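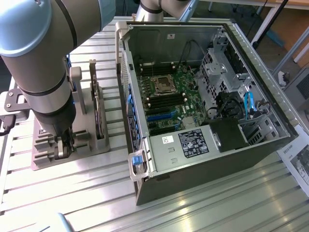 Closar Computer Refurbishing - Progress Report to the Vellement Fund, February

Dear friends at the Vellement Fund,

It has been a busy stretch at the Kirport workshop, and I am glad to have a little more to tell you than last time. Your grant of $1,120 for bench fittings is now spent in full, and the parts trays it paid for are in daily use. We finished 248 desktop towers in this period, and every one of them has gone on to the reading rooms and evening classes in Villalba that were waiting for them (some very patiently!).

The biggest change has been in how we lay out a build. We used to keep memory in one box, drives in another and processors wherever there was a safe corner, and a good part of each morning went into looking for things. Now the parts for a tower wait together in a gray tray right next to the open case, and each kind of part has its own slot or pocket.

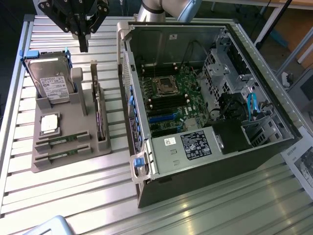

Parts tray and open tower on the bench, with the hard drive upright in its blue caddy, the processor in its pocket and two memory modules in front.

I can't tell you what a difference it makes to see at a glance what is still to go in. The towers themselves are pleasant to work on, too. The case lies on its side with the panel off, and the blue clips for the expansion cards mean we don't have to hunt for screws at that stage - a small thing, but you feel it by the end of the day.

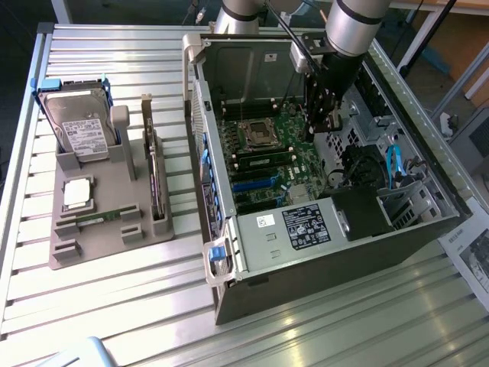 Memory is still the step that asks for the most care. A module can look seated and not be, so we have added a second check before the side panel goes back on. We sent 3 towers back to the bench in this period for that very fault, and I would much prefer we find them here than have a class find them in Villalba.

Two matters are still open. We are short of drive caddies that fit the older cases, and we would like a second set of trays so that another bench can work the same way. I will send prices for both with the next report, once the supplier has answered me.

With warm thanks from everyone at the Kirport workshop,
Closar Computer Refurbishing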